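Tristik Board Files, Brotby layout

README
Last edited 2019-10-24
Maintainer: Rosalie Steiner

What you have downloaded

These are the drawings, the part notes and the session records for the Brotby layout, a flat white board with small blue things on it that want to be put somewhere. It belongs to the Tristik set of assembly boards. If you were after the Gulten layout, that one lives in its own folder and has its own README, which is shorter and has fewer regrets in it.

Brotby is revision 7 of a board I expected to finish at revision 2. Most of the changes are small and a few undo each other. The change log has the whole sorry record, including the two revisions in which I moved the same outline left and then right again.

Folder contents

drawings/ holds the board outline, the positions of the holes and recesses, and the outlines that go on the surface.
parts/ holds the gear, the pegs and the small slotted plates. Each has a drawing and a page of notes.
sessions/ holds the records of 24 sessions at the board, one text file each.
pictures/ holds stills.
old/ holds everything I was told to delete.

File names are lowercase with underscores. There is one file with a space in it and I have decided to live with it, having once renamed it and broken the index.

The board

The board lies flat on a table and should stay there. Use a dark table if you have the choice. I spent April working on a pale one and lost the corners of the board against it every time I took a picture, then lost a good part of the following month redoing the pictures.

It should sit near the middle, square to the front edge, with enough room on both sides that nobody has to come at it from behind. Put nothing else on the table that is small and blue. This sounds like a rule made up by somebody with a grudge, and it is. Pen caps are the worst offenders.
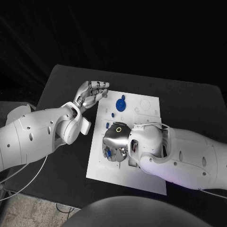 If the table rocks, fix the table. A folded napkin under one leg will hold for the length of a session and then fail during the next one, and you will find a peg on its side and begin to doubt your own notes.

The surface is matte on purpose. Revision 3 was shiny and looked wonderful until someone switched on a light. The outlines are drawn thin, also on purpose, and I get regular mail asking for thicker ones. The trouble with a thick line is that a part can sit on the inside of it, on the outside of it or across it, and three careful people will write down three results.

The parts

Gear. A blue round disk with teeth, a raised hub and something upright on top to hold it by. It is the largest of the blue pieces and gets treated as the star of the board. Some session notes call it the pulley. I have left these alone after a long afternoon of find-and-replace that also changed a word I needed.

Pegs. Small, blue and fond of rolling. In the drawings they are given by position, and in the session notes they go by whatever the writer felt like calling them that day: peg, pin, stub, cylinder, "the little guy." A table of synonyms is in parts/names.txt. It is complete as of this revision, and I would be grateful if people stopped being creative.

Slotted plates. White, on a white board. I know.

Hardware. Anything metal and tiny is listed in the notes as hardware, with no attempt to sort nuts from screws. The index did sort them, through revision 5, and the column was wrong so often that I removed it.

Laying out a board

1. Clear the table, then wipe it. Crumbs under the board are enough to tilt it.

2. Put the board down with the gear end away from you. There is a right way up and it is marked on the drawing, in a corner, in type I now concede is too small.

3. Set out the parts as shown in the layout sheet for that session. Do this slowly. Haste at this stage is responsible for most of the entries in errors.txt.

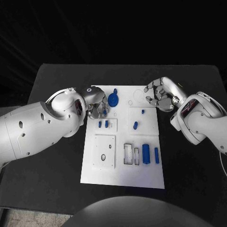
4. Check the tall parts last. They are the easiest to see and so the easiest to stop looking at. The gear's usual spot is near the top edge of the board, with its small knob pointing up, and from there it is forever being nudged by a sleeve on the way to something else. A peg should come down to the board from just above it, held between thumb and fingertips, with the gear well clear. If the gear has moved, set it back and write down that you did. Writing it down is the part people skip.

5. Leave the target outlines uncovered until they're needed. An outline with a part parked on it "just for a second" is filed under errors as well.

6. Start the clock when the first piece is picked up. Stop it when you've let go of the last one, or at 20 minutes, or when you have said the same word three times under your breath.

How the session records read

Every file starts with the layout number and the revision of the board. After that come the moves, one to a line, in plain words: which part, where from, where to, and whether it stayed. "Stayed" means the part is standing or lying where it was put once the hand has gone away. It doesn't mean it looked nice.

A typical line says something like "peg, table to hole, stayed." An untypical line says "peg, table to floor, unfound." There are more of the second sort than I would like. A dropped part gets its own line even when it was picked up straight away, and a part that was only touched gets none.

Eight of the records were kept on the old form, the one I refer to as Giáp because that was the name printed on the pad of paper. They have no start position for the hardware. I have marked the field "not written" and resisted the urge to fill it in from memory, mine being what it is.
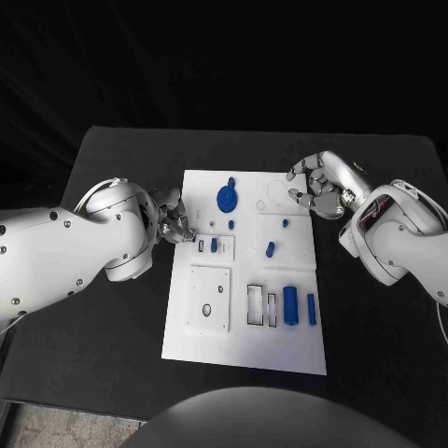

Known problems

The two small round holes near each other are easy to mix up in the notes. On the drawing they are hole A and hole B, A being the higher one and the one further left. In three of the early sessions this is reversed, and those files say so in the first line.

The larger and smaller circle outlines in the upper right have been called "the circles" in so many records that I can't always tell which was meant. Where I could work it out, I've added the word in square brackets. Where I couldn't, it still says "the circles," and you may guess as well as I can.

Dust shows on blue. It also shows on white, in its own way. Wipe the parts before you photograph them and again after you have looked at the photograph.

White plates on a white board remain a trial in any flat light. A lamp from one side gives you a shadow along the slots. I considered a color change for revision 8 and was outvoted by the cost of redoing the drawings.
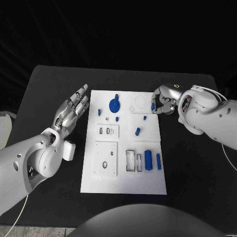
Storage is the other thing I get asked about. Keep the board flat, with nothing heavy on top. Keep the gear apart from the pegs, in its own bag, and put the hardware in something with a lid that closes. Mine is an old mint tin. It still smells of mint, as does all the hardware. Count the pegs in against the parts sheet before you put the bag away, and if you are one short, look in your cuffs.

What this set is good for

Practicing careful placement. Comparing how long the same layout takes on different days. Finding out how your table rocks.

It is a poor guide to how long real assembly takes, because the parts here were drawn by one person with firm opinions and a small desk. Please don't quote the times as though they applied to anything larger. Someone did, in a slide, and I had to sit through it.

Changes and corrections

Send corrections to the address in contact.txt with the file name and the line number. "Something's off in the middle one" was a real message and it was right, but it took me most of an evening. I answer mail in batches, usually while waiting for something to print.

If you make your own board from the drawings, change the revision label to something of your own. There are already two boards out there that both say Brotby 7, and one of them is upside down.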